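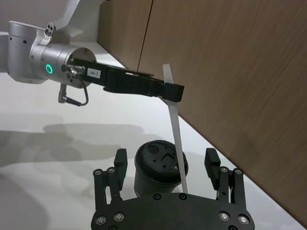 Luz verde y metal plateado. Foto: Stulell

COMUNICADO DE PRENSA

Stulell publica en español la guía Costamow, una ruta a pie de 63 kilómetros junto al mar

La editorial Stulell anuncia que en julio llega a las librerías la edición en español de Costamow, su guía para caminar la ruta costera del mismo nombre. El libro describe los 63 kilómetros del recorrido en 11 etapas, con un mapa desplegable y un capítulo nuevo sobre cómo viajar sin coche entre los pueblos del camino.

La ruta Costamow empieza en el puerto de Öberg y sigue la orilla hacia el sur, por senderos de pescadores, playas de piedra y algunos tramos de bosque de pino. Las etapas son cortas. La autora, Märta Lunde, las ha pensado para personas que caminan con tranquilidad, que se paran a comer y que quieren llegar al alojamiento antes de la cena.

“Cuando escribí la primera versión, yo caminaba mucho más rápido que hoy”, explica Märta Lunde. “Para esta edición he vuelto a hacer todas las etapas, una por una, y he corregido los tiempos. También he quitado dos atajos que me gustaban mucho, pero que en otoño están llenos de barro y no se los recomiendo a ninguna persona con zapatos normales.”

Cada etapa tiene en la guía la misma estructura: un perfil del terreno, los puntos donde se encuentra agua potable, las paradas de autobús y una nota breve sobre la historia del lugar. La autora dedica bastante espacio a los antiguos almacenes de sal, a los nombres de las islas pequeñas y a una discusión vecinal, todavía sin resolver, sobre la posición exacta de un faro desaparecido. Los lectores de la edición original ya conocen esta discusión – ocupa cuatro páginas y en la versión española ocupa cinco.

El texto ha sido traducido por Stellan Rustad, quien se ha encargado también del glosario. En él se recogen las palabras locales que aparecen en las señales y en los horarios, con su pronunciación aproximada. Según Rustad, la parte más difícil fueron los términos para los diferentes tipos de roca: “El original distingue entre la roca por la que se puede caminar con lluvia y la roca por la que no se puede. En español no encontré una palabra sola para cada cosa, así que he preferido explicarlo con una frase entera y repetirla siempre igual.”

El mapa, a escala única para todo el recorrido, ha sido dibujado por el estudio Trotico. Se entrega suelto, dentro de un bolsillo en la contracubierta, y está impreso en papel resistente a la humedad. Trotico ha cambiado los colores de la edición anterior, después de recibir cartas de lectores que confundían el camino principal con las variantes.

La primera tirada en español es de 979 ejemplares numerados. La editorial reservará una parte para las bibliotecas y los clubes de senderismo que la soliciten por escrito. Quienes ya tienen la guía en su lengua original podrán pedir el mapa nuevo por separado, con el único coste del envío.

Durante el verano, Märta Lunde acompañará varias caminatas abiertas al público en la primera etapa. La salida será a las 9.30 horas, delante de la oficina del puerto de Öberg, y el grupo regresará en autobús por la tarde. Cada caminata admite casi 20 participantes, según el espacio que haya en el autobús de vuelta. La inscripción es gratuita, pero necesaria. Se recomienda llevar comida, una chaqueta contra el viento y calzado con suela firme. Los perros pueden venir con correa – en el tramo de las dunas hay aves que crían en el suelo.

Las caminatas se harán en español y en sueco. Si el viento es muy fuerte, la autora ofrecerá una charla en la sala de lectura del puerto, con el mismo horario de salida.

Sobre Stulell
Stulell es una editorial independiente dedicada a las guías de viaje a pie, los mapas y los libros de naturaleza. Costamow es su primer título traducido al español.

Contacto para la prensa
Stellan Rustad, Stulell
Se pueden solicitar ejemplares de lectura, páginas de muestra y entrevistas con la autora. Las entrevistas se realizan por teléfono o en Öberg, preferiblemente por la mañana.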